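From: Cuervo House Editions, Reprints Desk
To: Booksellers and Reading Groups List
Subject: Re: Trim size of the Vandulstead gift edition

Dear list members,

Thank you for the replies to our September notice. One of them raises a point that several shops have also put to us by telephone, and it is quoted below so that everyone may see the question along with the response.

> We received our first carton of the Vandulstead gift edition and were
> surprised by how small it is. The catalog page gave the price and the
> number of pages but no measurements. Two customers have returned
> copies because the type was too small to read aloud from. Is the
> larger hardcover still in print, and may we exchange unsold stock?
> Oturent Books, children's department

The gift edition was printed in a run of 2,000 copies and was planned as a pocket book. The text is complete and is the same as in the hardcover, but the type is set at 9 point, and the color plates have been reduced to fit the page. We accept that the catalog page should have stated this. The entry has been corrected and now gives the height, the width and the type size.

The hardcover remains in print and is supplied through the Pumano warehouse. Shops that ordered the gift edition from the earlier catalog page may exchange unsold copies on the following terms:

Copies must be clean, with the paper band in place.
Orders of 50 copies or more will be collected by our carrier. Smaller returns should be sent by post, and the postage will be credited.
Copies returned by a customer are accepted if the shop marks the packing slip accordingly.

Credit will appear on the next monthly statement. Shops that prefer replacement stock should write "exchange" beside the order number.

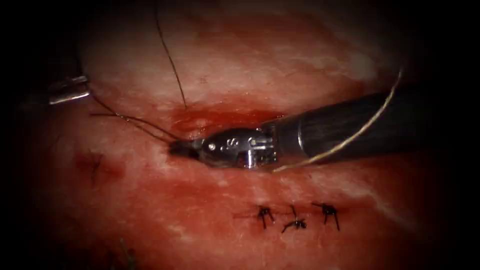
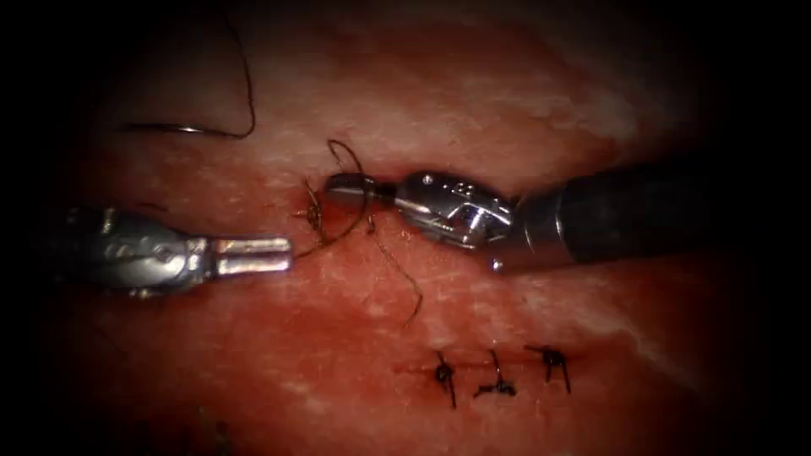
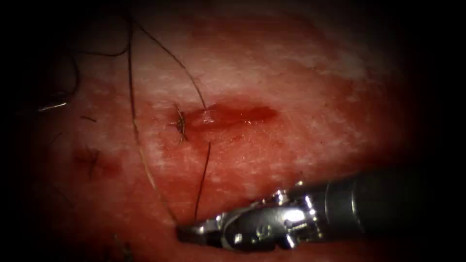
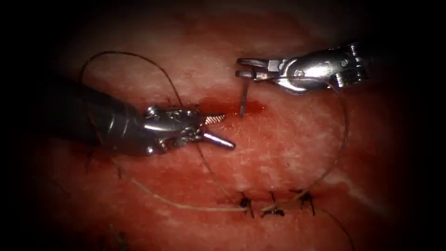

With regard to reading groups, we have been asked whether the discussion questions printed at the back of the hardcover are also in the gift edition. They are not. A leaflet containing the questions may be requested from this desk at no charge, and groups are free to copy it for their own members.

Customer reviews that mention the size of the book will remain on our site. We ask shops to leave similar comments in place on their own pages, as they are useful to buyers choosing between the 2 formats.

Replies concerning a particular order should be sent to the desk directly and not to the full list. Please include the account number and the name of the branch.

Reprints Desk
Cuervo House Editions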